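**Mending Night moves upstairs**

Starting in March, Mending Night will meet in the upstairs room at Salinas instead of the back of the shop. The time stays the same: Thursday, doors at 6:30 p.m., machines off at nine. The stairs are steep, so if you're bringing a sewing machine, ring the bell and one of us will come down and carry it. Anyone who can't do stairs should write to Meifang Jin and we'll set up a table on the ground floor for you.

The new room has better light and a lot more outlets. It also has its own sink, so we can finally do stain work without walking wet cloth past the register. The iron lives on the shelf to the left of the door. Please empty the water out of it when you finish. We lost the last one to scale.

Lingyun Xie is running the first session upstairs, on shirt collars. Most collars wear out along the fold long before the rest of the shirt does, and many of them can be unpicked, flipped over and sewn back on with the worn side hidden. It takes most people two evenings the first time. Bring a button-up with a frayed collar, a seam ripper and thread that matches the collar, not the body. If you've never used a seam ripper, practice on an old pillowcase first. Button-down collars don't flip well, as the buttonholes end up on the wrong side, so leave those at home or bring them for patching.

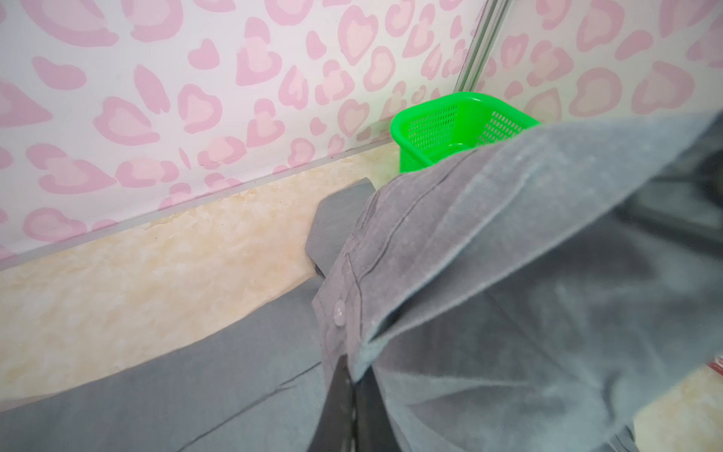
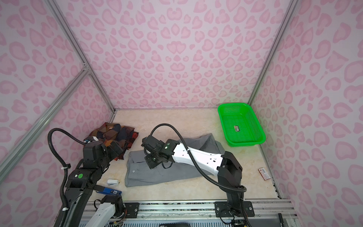 Plaid and stripes need a bit more care. Before you take the collar off, mark the center of both the collar and the band with a pin or a stitch of bright thread. A plain shirt will forgive you if the collar goes back slightly crooked, but a check shows it right away. Lingyun bastes hers by hand before going near the machine, and she'd like everyone to do the same on the first one.

We've also changed how the fabric bins work. Cotton shirting, denim and knits now have separate bins, and anything smaller than your hand goes in the stuffing sack. Please wash donations before you bring them. Tullio Sala spent most of last month's session going through a bag that smelled strongly of gasoline – it all had to be thrown out.

The button jar has been sorted too. Lihua Wan took it home and brought it back as 4 jars: shirt, coat, metal and odd. Take what you need. If you use the last of a matching set, leave the empty card on the table so she knows to look for more.

Money: the February supper raised $224 after food. Part of it will go to a second cutting mat and new blades, and the rest stays in the envelope for needles and machine oil. Receipts go to Meifang as before.

Weidong Zhong can still service machines if you drop them off a week ahead with the foot pedal and power cord. Tape your name to both. He has 3 on his bench at the moment and one of them came in with no name at all, a beige machine in a brown hard case. If it's yours, please call him.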